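Damp in solid walls: what to check before you price the job
Speaker notes – Salamatu Bassey
20 May 2023

Start with the scope. The talk covers solid brick and stone walls in houses built before cavity construction. Cavity walls are left for the afternoon session. Say this early, as half the questions last time were about cavity ties.

Opening point: most quotes for damp work are written after one visit and one set of meter readings. A pin meter measures electrical resistance. It is calibrated for timber. On plaster or brick it gives a relative figure, and salts push the figure up whether or not the wall is holding much water. A high reading at skirting level is a reason to look further. It should not appear on a quote as a diagnosis.

Order of inspection. Begin outside, at the top, and work down.

Chimney flaunching, flashings, gutters, hopper heads, downpipes. Look for staining behind the pipe, where the bracket side is hard to paint. Then pointing. Cement pointing over lime mortar holds water at the joint edge and the brick face goes first. Then ground level. External ground should sit at least 150 mm below the internal floor. Patios laid on top of older patios are the usual fault, and the remedy is a shovel.

Pause. Ask how many in the room carry a drain camera.

Case one, the Rulberg terrace. End house, solid nine-inch brick, tenant complaint of damp in the front room. Two firms had quoted for a chemical course and replastering to a height of one metre. The lower quote was £2,459. We lifted the gully grate and found the trap cracked and the surround washed out. Gully replaced, ground level lowered along the front elevation, wall left alone over a summer. By September the readings had fallen at every marked point except the one beside the hearth. That patch was salts in the old plaster, which was hacked off and redone in lime.

Make clear that the gully was found because somebody poured a bucket of water down it and watched. No instrument was involved.
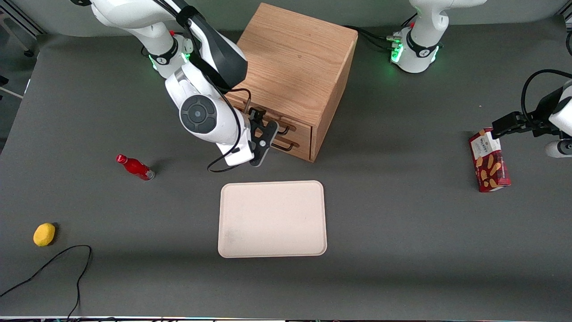 Ebere Edet asked at the previous reading of this talk whether the landlord would have been better served by doing both, the gully and the injected course, with the scaffold and the dust sheets there anyway. Answer: no scaffold was needed, and an injected course in that wall would have made it impossible to tell which measure had worked. Where the budget allows one intervention at a time, take it, and leave a drying period between them. Ebere also asked who pays for the drying period. Answer that one plainly: the landlord does, in reduced rent or in delay, and it should be written into the programme at the start.

Case two, Kalberg. Rubble stone, 800 mm thick at the base, gypsum plaster inside, masonry paint outside. Wall wet through the full height on the weather side. Core samples taken at 4 heights and weighed before and after oven drying. Moisture content was highest at mid height, which rules out rising damp as the main source. The paint had crazed. Driven rain entered at the cracks and could not leave. Work consisted of stripping the paint, raking out and repointing in hydraulic lime, then replacing the gypsum with a lime plaster in 2 coats.

Drying time: the old rule is one month per 25 mm of thickness. For a wall of this size the rule gives a figure the client will not like. Give it to them regardless, in writing, before the decorator is booked.

If short of time, drop the section on sampling and go straight to plaster.

Plaster specification. Gypsum should not go on a wall that is still drying. Renovating plasters vary a great deal, so read the data sheet for vapour resistance and for the cement content. Lime needs protection from frost and from fast drying. Mist it. Keep the heating low – most failures we are called back to were force-dried by a client with a fan heater.

Condensation. Mention it here and not earlier, or the room will settle on it. Log temperature and humidity for at least a fortnight, with one logger in the room and one outside. Check the extractor moves air with the door shut. Mould in upper corners and behind wardrobes points to condensation. A tide mark with a salt band points to ground moisture. Plenty of houses have both.

What goes in the report: the defects seen, the readings with their locations marked on a plan, the parts that could not be inspected and why, the recommended order of work, the drying allowance. Keep the guarantee wording separate.

Questions. Have the Obi Road drawings ready, as someone will ask about suspended timber floors and blocked air bricks.

Fekcombe Building Repair Group | Contact us | © 2023 | Back to top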